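Chores, shelves and other hard problems
Speaker notes, long version (the short one is on the cards)
6 February 2026

Slide 1. Title, leave it up while people sit down

Hi everybody, thanks for coming in out of the cold. Before I get going, quick show of hands: who did a load of laundry this week? Okay, keep your hand up if you'd pay to never do one again. (Wait. Let them look around at each other. There is always somebody with both hands up.)

Right, so that's my talk. I get asked the same thing at every family dinner, and it goes something like "so when can I buy the one that folds?" I've been giving a mumbly answer to that for years and I figured it was time to work out a proper one. I'm going to talk about two kinds of chores tonight, the kind you do at home and the kind somebody does in a store, because I've come to think they're much closer cousins than we pretend.

Slide 2. What I mean by "yet"

The flyer says "Can machines do the chores yet?" and the word I care about is yet. I'd like to split it up a bit.

Can a machine do a chore once, on a good day, with people in the room rooting for it? For a lot of chores, yes. I've seen it, I've clapped, it's great fun.

Can it do the chore 20 times in a row with the same stuff in the same place? Sometimes. This is where it gets interesting and also where the demo videos tend to stop.

Can it do the chore in your house, with your stuff, while you're at work, and you come home and you're glad you bought it? No. I don't know of one I'd leave alone with my sweaters. That's my answer and you can all go get a drink now. (Pause. They won't leave. Go on.)

Slide 3. Shelves

Let me start with the store, since people assume it's the easy one. It's all boxes, right? Everything has a flat front and a place to go. I used to think that. I spent a while last September helping out with a little project we called Clument, and my whole job was to write down what a person does when they tidy one small shelf unit, step by step, so that we could argue about which steps a machine could take over.

I thought I'd fill half a page. I filled a notebook! People who stock shelves do a dozen things they never mention. They pull the front one forward with a finger. They feel that a bag is puffed up too much to stand next to the others and they squash it down a little. They hold back the whole row with one hand while the other hand slides something in behind. They turn a jar so its label faces out, and they do it in the same motion as letting go of it.
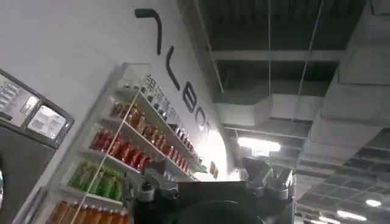 And every one of those is a different kind of touch. A jar is friendly. It's stiff, it's round, it stays where you put it, and if you squeeze it a bit too hard it doesn't care. A snack bag is a nightmare. It has no real shape, it's shiny, it crinkles, and the place you grabbed it a second ago has moved. Bottles are somewhere in the middle, fine to hold but they love to tip over and take the neighbors with them. So when somebody tells me "our system does shelves," my first question is what's on the shelf.

Then there's seeing. (Slow down here, last time I rushed it.) Think about what clear plastic does to a camera. You and I look at a see-through shelf panel and we know it's there, mostly, unless we've just walked into it. We pick up on a glint, we remember it from the last shelf, we put out a hand. A camera gets whatever is behind the panel plus some reflections, and it has to decide where the solid part is. Glossy packaging is the same kind of headache. Move a few inches and the bright spot slides along the wrapper, and now the thing looks different.

I'd also like to stick up for clutter. Every store I've ever liked has stuff packed in close. That's what makes it nice to shop in and it's what makes it hard to reach into. Fingers need room. Yours do too, but yours are soft and skinny and they can tell when they've bumped something. A lot of robot fingers are chunky by comparison and some of them can't feel much of anything.

Slide 4. The 65 percent slide

Okay, numbers, I promised the organizers I'd have one. In our Clument notes we went through every step we'd written down and marked whether we thought a machine could do it on a decent day. We ended up at 65 percent yes. I was so pleased with that! I put it on a slide and everything.

Then a friend in the back row asked what happens to a chore when you do 65 percent of it. I didn't have a good comeback. If you wash 65 percent of a plate you have a dirty plate. For shelves it's a little kinder, you can have the machine bring the goods over and a person do the fiddly bit at the front. But for chores at home it doesn't split up so well. You don't want to be called in from the couch every four minutes to help with a sock.

(If someone asks about the method: we did it by hand, two of us, we disagreed a lot, it's a feeling with a number on it. Say so.)

Slide 5. Laundry, at last

So, laundry. I've got a soft spot for laundry as a test because it looks like one chore and it's really a whole bag of them. You've got the machine itself, which has a door and a dial and moods. You've got the cloth, which is the floppiest material most of us own. And you've got the sorting, which is a pile of small judgment calls about what you can get away with.

The talk about laundry robots is nearly all about folding, and I get it, folding is what we hate. But I want to spend a few minutes at the door, because I think the door is underrated.

Think about your own hand going into a front loader. The opening is round, the inside is dark, and you don't look. You lean over, put your arm in up to the elbow and sweep. You find the last sock by feel, stuck up against the top of the drum. You do all of this while thinking about dinner. 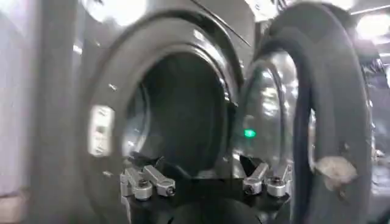
Door open, gripper down in front of the drum. My favorite slide.

Give them a second with that one, then carry on.

What I'd like people to take from it is how dark it is in there. You've got bright lights overhead, a shiny glass door throwing all of that back at you, and then right in the middle a big black hole, and the hole is the part you care about. Set the camera up for the bright stuff and you lose the drum. Set it up for the drum and the door turns into a white smear. People have fixes for this, you can add a lamp or take several exposures, and they help. It's still one more thing that your hand never had to bother with.

There's also the question of where the fingers sit. If the camera rides along near the gripper, you get a lovely close view right up until the moment you grab something, and then your own fingers and whatever they're holding are in the way. I find that very relatable. I can't see what I'm doing when I change a bike tire either.

And the rim! A round opening is a pain for a straight arm. You can go in through the center fine, but the shirt you want is down at the bottom behind the lip, so you have to go in and then down, and now the wrist is close to the edge. A person just bends in four places at once. Arms with more joints can do a version of it, slowly.

Slide 6. What I tried at home

I said I'd own up to this. I once tried to do my laundry the way a gripper would. Two fingers per hand, oven mitts on, one eye shut. I called it the Prostula method, for reasons that were funny at one in the morning. It took me almost 20 minutes to empty one load, and I dropped a pillowcase on the floor so many times that I washed it again.

Please try it, it's the best lesson I know. What got me was how often I wanted to feel for something. Is this one shirt or two? Is the sleeve caught? You tug, and the tug tells you. With mitts on I was tugging blind and pulling out half the load in one wet rope.

(Mime the rope. It gets a laugh, and it wakes up the left side of the room.)

Slide 7. Things that do work

I don't want to be a grump, so let me be fair. Moving stuff from here to there on a flat floor is in good shape. Picking up stiff things from a tidy spot is in good shape. Wiping a table is better than it was. Learning from a person guiding the arm has come on a lot since I started following this, and I used to be rude about it, so I take that back.

I'd also say that money matters more than people think. If I had 200 dollars a month for help with chores I know exactly what I'd ask for, and it's a person. Ask me again when a machine can do the bathroom.

Slide 8. Where I'd look next

If you want to know whether it's getting close, skip the highlight videos and look for boring ones. I'd love to see a whole hour, no cuts, of one machine emptying one washer over and over with different clothes in it. Show me the sheets. Fitted sheets! Show me what it does when a sock falls behind the door.

We keep a running list of clips like that under the name Drundix, and I'll put it up on the Darwish board by the coats so you can copy it down. It's short. If you know of a good one, write it at the bottom, there's a pen on a string.

Questions

Likely ones, with what I said last time:

"Will it take my job?" Be kind, take it seriously, don't wave it off. I say that the parts of stocking I watched people do well were the parts the machine was worst at, and that I can't promise what a store owner does with that.

"Which one should I buy?" A good vacuum. Then a bigger hamper.

"What about dishes?" Wet, slippery, breakable, greasy, and stacked. Ask me after the break.

Leave slide 5 up during questions if the clicker cooperates. Water is under the lectern.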